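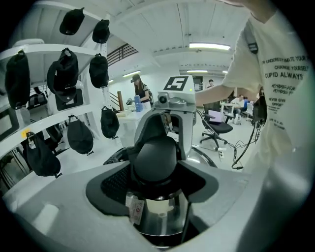 Black caps hanging on a white rack

Re: [corkine-alum] Student votes on the board of trustees

Hi all,

Sorry for the long one, I've been reading this thread on my phone all week and typing half-replies in my head. I'll quote the bit I mean to answer so you don't have to scroll:

> I'm all for students being heard, but a vote is something else. They're
> on campus four years, often less, and trustees are making decisions on
> buildings and debt that run for thirty. Let them sit in, let them speak,
> and leave the voting to the people who will still be around when the
> bill arrives. The seats we have now work fine.
> Niamh

Okay, so. I was one of those seats! For two years I sat at the far end of the long table in Tanner Hall with a name card and no vote, and I want to push back a little on "work fine."

What the seat gets you is the packet (usually the night before), a chair, and five minutes under "student report." Everybody is very nice. Then they go into closed session and you get to stand in the hallway with your coat. The year they raised the housing fee, I found out how it went from the Zunbridge paper, same as everyone else in my dorm. I had to go back to the student senate and explain a decision I hadn't heard being made, and let me tell you that was a fun evening.

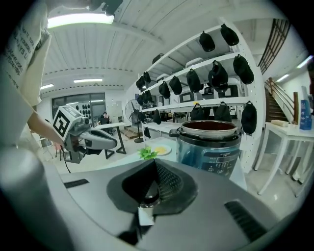

And I don't buy the thirty years thing. Most trustees serve one term and a lot of them live three states away. The students are the ones living in the building while the pipes get replaced. If time on campus is the test, the groundskeepers should be running the place (maybe they should, the quad always looked great).

The petition going around asks for 2 voting seats, one undergrad and one grad, elected and not appointed by the dean. It had 475 names on it when I signed, and on a campus of 2000 students I think that's pretty good for December, with finals coming and half of them asleep in the library. It does not ask for a majority, or a veto, or anybody's head on a plate. I mention it because a couple of the messages here made it sound like they'd taken over the president's office. They stood outside for one lunch hour with a folding table.

I did write to Niamh off list before sending this, to be fair to her, and she said I could pass along what came back.

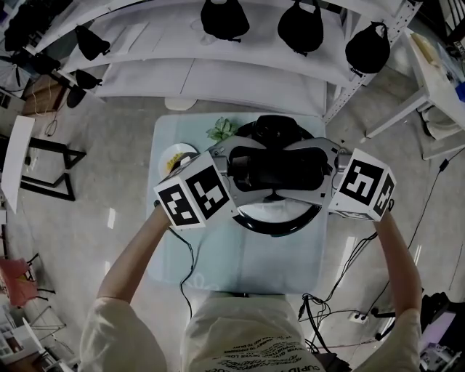
Niamh Geraghty wrote that she'd be easier in her mind about it if the student members stepped out for personnel matters, meaning hiring, firing and tenure appeals, where a student might be voting on somebody who is grading them that same semester. With that written into the bylaws she could live with one voting seat, maybe, and she'd want to see how it went before adding a second.

I think that's a decent place to start! I'd still hold out for both seats, mainly because being the only student in a room like that is lonely, and it's really easy to get talked around when there's no one to look at across the table. But stepping out for tenure appeals, sure. I wouldn't have wanted to vote on those anyway.
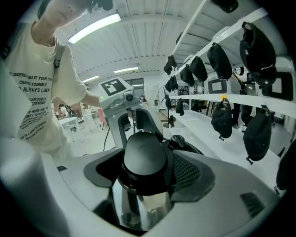 One more thing and then I'll let you go. Somebody upthread brought up the Skarau report and said it recommended against student votes. I dug out my copy and I read it differently. It recommends against students chairing the finance subcommittee, and it leaves the full board question for later. It's on page 40 or so, in the part with the tiny footnotes. If anyone has a newer version than mine please send it, mine has coffee on it and is missing the appendix.

The bylaws comment period is open to alumni too, by the way. You just need your class year and an email address, and you can write two lines, they read them all out.

Žofie Mikuš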